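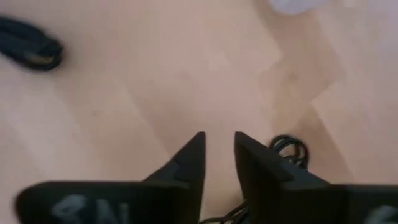 Cable Questions, Answered (the ones I get over and over)

I'm Latrice Tran, and I run the cord and cable swap out of Soltaston. I get a lot of email about cables. A LOT. Last October I went back through my inbox and pulled the questions that keep coming up, so please look here first before you write (but do write, I love hearing from you all!).

How do you coil a cable so it doesn't fight you the next time?

Over-under, every time. One loop the normal way, then the next one with a little twist of the wrist so it tucks under. It feels silly for the first dozen cables and then your hands just do it. Lay the coil flat on the table when you're done and see if it stays put. If it springs open, shake it out and start again.

Can't I just fold it back and forth?

For a short, thin cord going in a drawer, sure, go ahead, I do it too. Keep the bends wide, though. A tight fold in the same place week after week is how I lost a perfectly good monitor cable, and I'm still sore about it.

What about wrapping it around my elbow?

Please don't! Everybody's dad did it, mine included, and every extension cord in our garage in Eltstead looked like a telephone cord by the end of summer.

Ties, straps or rubber bands?

Hook-and-loop straps. I buy them by the roll and cut them to length. Rubber bands dry out and leave a sticky brown line, and twist ties are fine until you lose them. Wrap the strap snug but not tight. You should be able to slide a finger under it.

Do I need a special table for sorting?

Nope. You want a clear patch of something smooth and light colored, so a black cord shows up and doesn't vanish into the background. I like a wood top best.
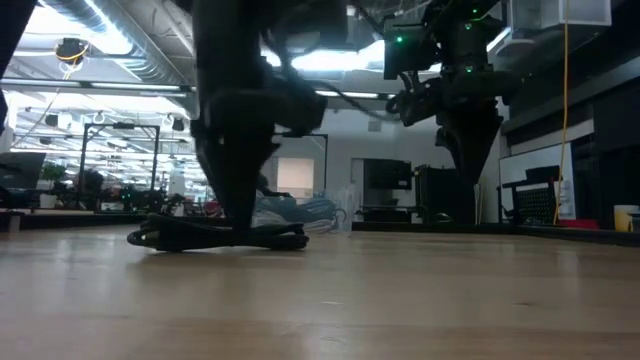 Black cable, loosely coiled on a light wood tabletop.

How many cables is too many?

Well, we counted everything that came through the swap, and the total was 3927, so I may be the wrong person to ask. At home my rule is two spares of anything I use and zero of anything I can't name. When I first applied that to my own closet, 274 cords went out the door. My husband wanted a parade.

How do I label them?

Masking tape flag, both ends, thick marker. Write what it goes to ("old printer," "porch lights") and skip the connector type, you can see that by looking. I tried the color dot system from the Pruitt newsletter for a while and kept forgetting what green meant.

My cable has a kink that won't come out. Help?

Hang it over a door overnight with both ends dangling. Most of the gentle ones relax by morning. If the jacket is cracked or you can feel a hard lump inside, let it go, and never use a damaged power cord.

What size bin should I use?

Smaller than you think! A deep bin turns into soup. I keep mine to 40 cords apiece, standing on edge like records, with the labels up.

Can I mail you my extras?

I'd rather you didn't, the postage is awful. Bring them to the swap table in Soltaston or the drop shelf in Trurkville. There's a limit of 5 grocery bags per household, and please coil them first (you know how now).

Do you take chargers with the plug missing?

No. I get asked this one every single time and the answer is still no, sorry!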